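Search this site Go

Work and Automation, Course Handout 6
The packing station: what changes for the people

These notes follow the lecture of Glenys Dawber. Please read them before the seminar and bring the questions at the end with you.

1. The case

Fairweather is a company that prepares mixed trays for canteens and gift shops. Its hall in Plernthorpe has 19 employees on the packing side. Until last March all trays were filled by hand. Then the company began a trial with two-armed stations under the project name Troltavance. On a normal day the hall sends out 4,000 trays. In the first month of the trial, 1,911 trays in total were filled by the arms, so it is a small part of the work, and the people still do most of it.

2. Tasks, not jobs

A common mistake in student essays is to write that "the robot takes the job of the packer." A job is a bundle of tasks. At Fairweather we listed 16 tasks for one packer. Placing an item in a tray is one of them. Others are checking fruit for bruises, folding cartons, calling the store when something is missing, and showing a new colleague how to stand so that the back does not hurt. The arms received the placing task. The remaining tasks stayed with the people, but they are now done in another order and at another speed.

3. What the packers told us

Saskia Pearce made the interviews in the hall. Three points came back often.

The pace. Before, a packer could work fast for one hour and slower in the next. Now the station has its own rhythm, and the person who supplies it must follow.

The talking. Packers used to stand face to face at a long table. With the stations between them they see each other less. Two of the older packers said this was the biggest change for them — bigger than the new work itself.

The skill. Some packers learned to restart a station and to correct a bad grip. They are proud of this, but their pay grade is the same as before. The company answered that grades will be discussed after the trial.

4. Why soft and uneven items matter

Items of one fixed shape are the easy case. Fruit is harder: every piece has a different size, and too much pressure leaves a mark that is visible only the next day. For this reason the quality check is still given to a person, and in our view it became more tiring, as the same person now looks at trays for much longer without changing the task.

5. For the seminar

Compare this case with the Purnmont reading from last time. There the workers were asked before the machines came. Who was asked at Fairweather, and when?
Choose one task from your own work experience. Which parts of it would you give away gladly, and which not?
Should the person who corrects a machine be paid more than the person who supplies it?

Write half a page on one of these. Handwriting is fine if it can be read.

Last updated: March

Contact the course office | Copyright Work and Automation course team | Back to top

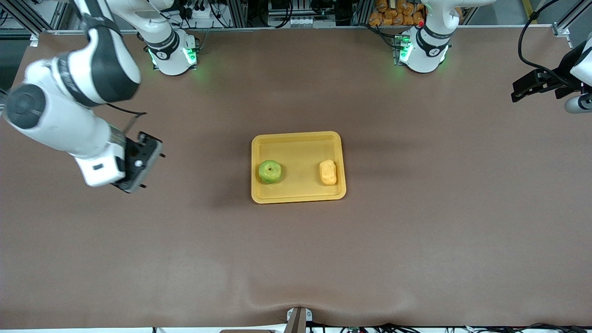 Fig. 1. Two-armed station with a green apple in a yellow tray.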